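Working alongside the arms: tips for the practice room

Valtumen changed over to two-armed robots for its fetch-and-tidy work in January, and most of us at the Dretby site now spend the day setting rooms up and putting them back instead of doing the picking up ourselves. These notes are for anyone moving across from the old benches. Last updated 22/07/2023.

Before you start

Put the object for the task on the stool and nothing else. Keys are harder than they look. They slide over each other, and a ring that is lying flat gives the fingers very little to get under. If a run keeps failing, spread the keys a little and turn the ring so it faces the arm you want to use.
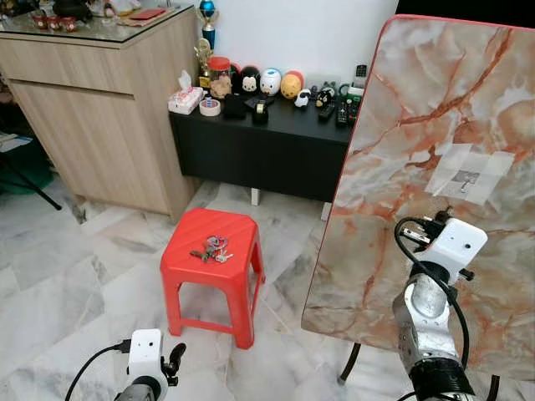

Keys on the red stool, both arms up.

Use a stool with a ridged seat if you have the choice. A smooth one lets small metal things skate about. Check that all four feet sit flat on the tiles, and give the seat a push with your hand. If it rocks for you it will rock for the gripper.

Cables

Look at the cables every time you come back to the arms, even after a short break. You want enough slack for the wrist to turn and no more. A loop hanging over the work will catch sooner or later, and a key ring is just the sort of thing it catches on. Stop the arms fully before you reach in to move one.

Leave the shelf tops as they are

New starters want to clear everything away. Please don't. Remote controls, tape and soft toys are what people keep on their furniture, and the Sperling arms have to cope with a full surface.

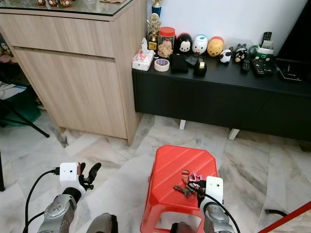
What you should clear is the floor where you walk. Bags and stands go back against the wall, and anything you drop gets picked up before the next run.

Looking after yourself

The lifting has mostly gone, but the job has more standing and watching in it than before. I found my neck hurt more in the first month than it ever did at the bench. We swap over every 19 runs now, and that has helped. Take the swap even if you feel fine - you miss more than you think towards the end of a turn.

Write the Tretura log as you go. Put down what you moved as well as what went wrong. "Keys turned, second try" is plenty. Leaving it all until the end of the shift means guessing, and the next shift has to work from your guesses.

Wipe the seat with a dry cloth when you finish, and hang the cloth up.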